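Dullero > Workshop Notes > Interviews

News Interviews Projects Archive Contact

Teaching by hand, one fold at a time

December 29, 2021

Kalliopi Stoyanova had been folding things since breakfast when I sat down with her, and she was in a very good mood about it. She runs the demonstration work at Dimitrov, a small outfit whose business is collecting examples for machines to learn from, and she has the habit of talking with her hands even when they are full.

"People come in expecting a lot of programming," she told me. "We do have some, and the people who do it are wonderful, but most of my day is picking up a cloth and putting it down again. I pick it up well, I put it down well, and then I do it again from a slightly worse starting position. My mother asked me what I did all that schooling for!"

The project she is on now is called Bedia, and its subject is soft things: cloths, towels, sleeves, the sort of object that never lies the same way twice. It began in June with a target of 200 good demonstrations of a single fold. They finished with 204, and Stoyanova is a little proud of the extra four, although she admits they were there because she had lost track and kept going through her coffee break.

I asked what makes a demonstration good, and she took her time over it (she takes her time over most questions, and I came to enjoy the waiting).

"You have to be a little bit boring," she said. "When I started I was showing off. I would flick the corner over the way you do at home, very quick, and it looked lovely. Then Dragica sat me down and played it back, and the whole fold was over in a blink. What is anything supposed to learn from that? So now I come in slowly, I close, I wait a moment, I lift. You want the decision to be visible."

Dragica is Dragica Pavlović, who reviews the recordings and decides which are kept. The two of them have worked together long enough to finish each other's complaints. When I caught Pavlović at her desk later in the day she had 100 recordings in her queue and a sandwich she had forgotten to unwrap.

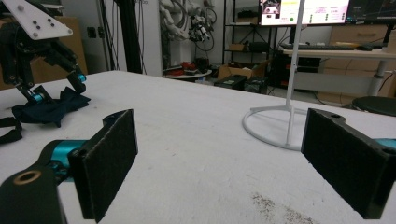
"Kalliopi thinks I throw away too many," Pavlović said. "I keep the mistakes, though, if they're honest mistakes. If she misses the edge of the cloth and goes back for it, that is worth having. The model is going to miss too, and I would like it to have seen somebody recover. What I throw away is the muddle, where she changes her mind halfway and even I can't tell what she was going for."

Stoyanova, hearing this repeated, laughed and said it was perfectly fair. She had 11 rejected in one afternoon last month, all for the same reason: she had been chatting over her shoulder and her hand had drifted while she talked. She now does her chatting between takes, and claims the office is quieter and sadder for it.

A good part of our conversation went to the question of variety, which is clearly the thing that occupies her on the way home. An early version of the model, trained on very tidy recordings, did well as long as the cloth was started in the place she always started it. Move it a hand's width toward the far side and it would reach confidently for a corner that wasn't there.

"I had taught it my table manners," she said. "I'm right-handed, I like things squared up, I always begin on the near side. All of that went in. So we wrote ourselves a little schedule, and now I have to start from the far side, or drop the cloth in a heap, or swap with somebody who has completely different habits. It's humbling to find out how many habits you have."

The schedule is named Tosar, after nothing in particular, and lives in a spreadsheet. Each row gives a starting arrangement and the name of the person who is to work through it. Stoyanova would like more people on it. Pavlović would like the same people, better rested.

Does she ever get tired of it? Stoyanova said her wrists do, by late afternoon, and that she has learned to stop before the recordings show it. Otherwise no. She likes the small scale of the thing, and she likes that she can point to a particular morning's work and say that went in there. Next comes a longer task, folding and then stacking, and she is already worried about the stack leaning.

"Ask me again when I've done it 200 times," she said, and went back to her cloth.

Recent in Interviews
Sorting buttons with a patient machine
What we label and what we leave alone
A year of reviewing other people's hands
Starting small: notes from a two-person data team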